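Citent to Move Training Division to New Building in Uditz

Posted in August by Biljana Yordanov, Citent Press Office
Shares: 8 | Comments: 4

UDITZ - Citent, the continuing education company for hospital and clinic staff, will move its training division out of its Disturitz offices and into a larger building in Uditz this fall. The lease has been signed and interior work is under way. Courses already booked will go ahead on their planned dates, and people who have registered do not need to do anything.

The new building was last used as a regional print works. It has two floors, a loading entrance at the rear and its own parking lot. Citent will use the ground floor for classrooms and practice rooms and the upper floor for offices, a library and a staff kitchen. The Disturitz offices will stay open for billing, accounts and customer service.

"We have been turning people away from courses they needed for their license renewals," said Biljana Yordanov, director of communications at Citent. "The rooms in Disturitz were rented when we were a much smaller company. We looked at adding a floor there and the numbers didn't work, so we started looking at Uditz." 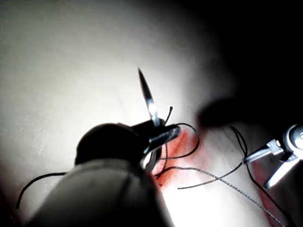
Citent was founded in 2000 as a mail-order provider of study guides for nurses and medical office staff. It began teaching in person six years later. The company now offers courses in wound care, suturing, medical billing, infection control, patient communication and sterile supply management. Most students are sent by their employers, but individuals may enroll and pay for themselves.

Under the new schedule, the wound care and suturing courses will run in the evening as well as during the day. Evening sessions start at 6 p.m. and are meant for people coming off a day shift. The billing courses will keep their current hours. A shorter version of the infection control course, covering only the material needed for renewal, will be added to the catalog at the same time.

Class sizes will not go up. Citent plans to use the extra space to run more groups side by side and to keep practice rooms open between classes for students who want more time. Practice room hours will be posted at the front desk and on the course calendar. Students may book a room for themselves or with one other person from the same course.

Tuition for courses now listed in the catalog will stay the same through the end of the current term. Prices for the evening sessions will match the daytime ones. Employers with a group agreement will receive a letter confirming their rate, along with updated address and invoice details.

The interior work is being done by Vlad, a building contractor based in Uditz. The old loading area is being closed in for storage, and the original brick on the street side will be cleaned and kept. New ventilation is going in on both floors. An elevator will serve the upper floor, and the main entrance is being rebuilt without steps.

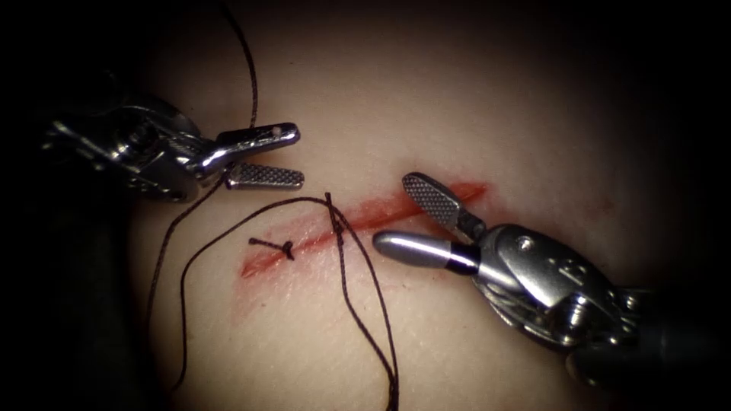 Eight staff members will transfer from Disturitz to Uditz. Citent is also hiring four instructors, two for the suturing and wound care program and two for medical billing. Applicants for the clinical positions must hold a current license and have teaching experience - hospital orientation programs count. The billing positions are open to part-time applicants. Job listings are on the careers page of the company website, and applications are accepted until the positions are filled.

"Some of our instructors already live on the Uditz side and have been driving the other way for years," Yordanov said. "For students coming from Disturitz, the bus takes longer than the car, and we know that. We are setting the morning start times to fit the bus schedule."

Morning courses will begin at 8:30 a.m. once the move is complete. Parking at the new building is free for students. A bike rack will be installed beside the main entrance.

An open house is planned after the move for employers, former students and neighbors. Visitors will be able to see the classrooms, meet the instructors and ask about enrollment. The date will be announced on the Citent website and by email to people on the course mailing list.

About Citent
Citent provides continuing education for nurses, medical office workers and clinic support staff. Its main office is in Disturitz.

Media contact: Biljana Yordanov, Citent Press Office, Disturitz

Copyright Citent. All rights reserved. | Contact | Back to top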